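I had been told that Kanchan Sengar could fold a fleece in less time than it takes me to find the front of one, so I went round to her flat in Clesbridge with a tote bag of my own jumpers and fairly low hopes. She let me in, took one look at the bag and laughed. "Did you pack that or did it happen to you?"

Kanchan spent six years on the shop floor at Nautiyal, mostly in knitwear, and now goes into people's homes to help them sort out their clothes. She doesn't call herself an organiser. "I say I fold things. People know what that means!" We did most of our talking standing up beside a bed (she says a table is too narrow for sleeves, and I've since tried it and she's right).
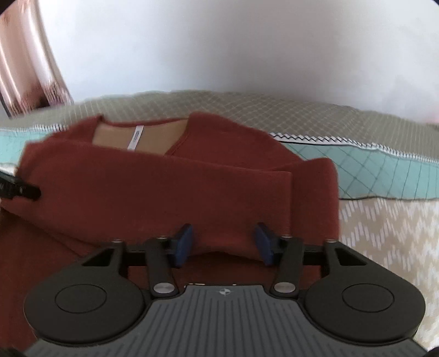
I asked where she starts with a new client and she said always with the thick stuff. Fleeces, brushed knits, big soft things that slide off a pile the minute you close the door. "A cotton shirt will forgive you. Something fluffy has its own ideas." Most people, she reckons, fold far too tightly, squash the air out and then wonder why the whole lot has sprung open by the weekend.

Her own method came from a colleague, Manju Chaudhary, who had her practise on the same cardigan for an entire afternoon. Sides in, sleeves back down along the body, then up from the hem. "Manju would shake it out and hand it back to me. Shake it out, hand it back. I hated that cardigan." Does she still fold the same way? Mostly, though she has given up on sharp corners at home. "In a shop you've got a customer looking at the shelf. In your bedroom it's you, in your socks."

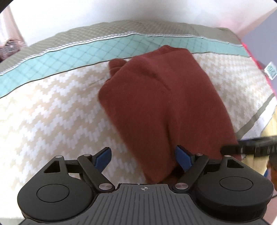
We got on to drawers next, and she became quite heated. She can't bear a deep drawer with jumpers stacked flat in it, as you only ever wear the top two. She stands hers up on their folded edge instead. One client, Brijesh Rastogi, owned 300 T-shirts and swore he needed every one of them, and she got the lot into one chest by standing them in rows. "He rang me a month later to say he'd bought more. I could have cried."

I confessed that I tend to fold in mid-air, chin on the collar, arms flapping. She winced.

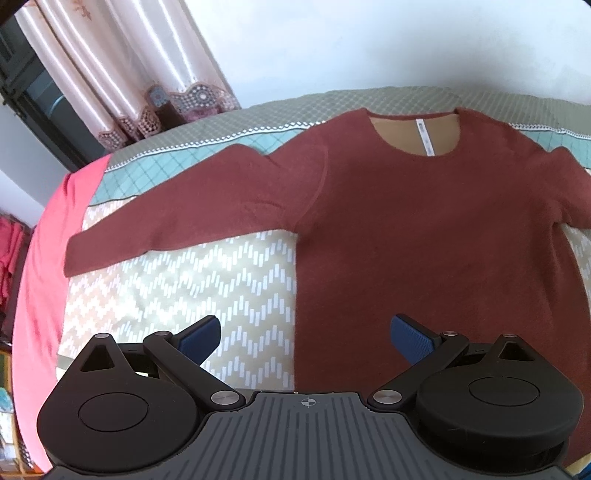 Laying the thing out properly is the step she won't let anybody skip. She likes a bed for it, and she likes to see the whole garment before she touches a single fold. With a rust-red jumper spread out across a patterned bedspread, sleeves stretched to either side, you've got the neckline to work from, and the white care label hanging inside it gives you a middle to aim for. "Find your label, smooth away from it, then do your sleeves," she said. I'd never once thought of the label as useful for anything except washing.

I had a go with my own green one. The first attempt came out like a pasty. The second was better, and she only refolded one sleeve, which I'm counting as praise.

Before I left I asked what she does with her own clothes after a long day. She pointed at the chair in the hall. There were two coats and a scarf on it, and she told me I could print that if I liked.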